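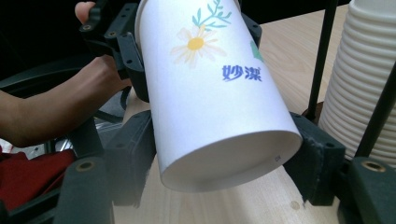 The Hands That Teach Should Also Be Paid for Teaching

Category: Work & Opinion

I have worked in the food service department of Matlala for many years. We serve coffee, tea and cold drinks in office buildings in Borkberg, and for most of this time the biggest change in my job was a new type of lid. Since August, it is different. Our company signed an agreement with Vesanik, and now a part of my week is spent showing machines how a person handles a paper cup.

I want to write about this because I read many articles on automation, and they are written either by people who sell it or by people who have never stood behind a counter. Both groups speak about "the worker" as if this worker is sleeping while it happens. I am awake. I hold one gripper in each hand, I close the fingers on the cup, I move it, I open the fingers again. Everything I do is recorded and goes into a training set. In my first month I made 673 recordings, and I know the number because it was written on my evaluation.

Let me say first what is good. The work is clean and it is done indoors, on a normal table. My feet do not hurt in the evening. A colleague who has a bad back could not do the early shift any more, and for this colleague the recording work was a real help. I also admit that I find it interesting. I never thought about how I pick up a cup until I had to do it without my own fingers. A paper cup is soft. If you squeeze it too much, it becomes oval, and if you squeeze it too little, it slides down and you must catch it. My hands learned this twenty years ago and did not inform me.
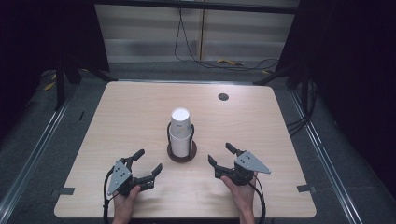 Two paper cups and a pair of hand-held grippers at the recording table.

Now I come to my opinion, which is not so friendly. When Matlala trains a new employee, the person who trains receives an additional payment for these weeks. It is a small payment, but it is in our contract, and it says that knowledge has a price. When I train a machine, I receive my normal hourly wage. I asked why, and I was told that recording is "a standard activity" and that no special skill is needed. But if no special skill is needed, why did they ask for people from the counter? They could ask anybody from the street. They asked for us because we know how a cup behaves in a hurry, at seven in the morning, with 225 people coming in the door before nine.

I think the company should choose one of the two. Either this is teaching, and then it is paid like teaching, or it is simple work, and then they should stop telling customers that the system "learns from experienced professionals." I saw this sentence on a brochure. I am the experienced professional, and the brochure is printed on better paper than my payslip.

There is a second question, and it is harder for me. What happens with the recordings after I go home? My movements stay there. If I leave Matlala next year, a machine in another city can still use the way I turn my wrist. I am not a musician and I don't ask for a royalty each time a cup is lifted. Still, I would like to see a rule on paper. At Roson, our competitor, the employees received such a rule before the first recording was made: a fixed amount for every 144 accepted recordings, and the right to know where they are used. It is not a lot of money. My friends who work there say that the amount matters less to them than the fact that somebody asked.

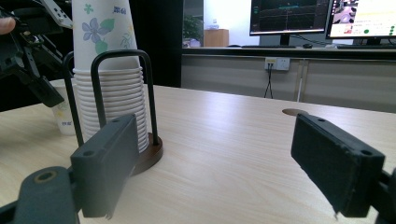

Information is the third thing that I would ask for, and it would cost the company almost nothing. Most of us on the counter do not know what counts as a good recording and what goes to the garbage. We are told "a little slower, please" or "once more, please," and we do it once more. On the desk behind our table there are two computer monitors, one of them with green and blue lines on a dark background, and I have looked at these lines over the stack of cups for many hours without any person explaining them to me. Perhaps they are boring. I would still like to decide this by myself. Somebody who understands the purpose works better - every manager says this at the Christmas dinner, and I believe that it is also true for a table with cups.

Some colleagues say that we should refuse all of this, that we are teaching our own replacement. I respect them, but I do not agree. If we refuse, the recordings will be made by other people with less experience, the machine will be worse, and it will come anyway. I prefer to be in the room. But to be in the room should mean more than to lend two hands. Matlala plans to reach 1,000 recordings per person before the contract is renewed. I would like that we discuss the conditions before this number and not after it.

Sign up for our Sunday newsletter and get the week's best opinion pieces by email. You can unsubscribe at any time.

Comments (4)

Guest
I work in a warehouse and we had the same discussion with the scanning gloves. We got the trainer payment in the end but it took two years. Ask in writing, and keep the copies.

coffee_before_nine
Does the Roson money go to everyone, or only to the people who record? On our floor that would start a fight.

Guest
Sorry but you are paid by the hour to do a task, and the task is moving cups. I don't get a bonus when my spreadsheet gets reused.

oldcounterhand
Your spreadsheet doesn't go and serve the coffee, though. Good article. I'd want to know about those green and blue lines too.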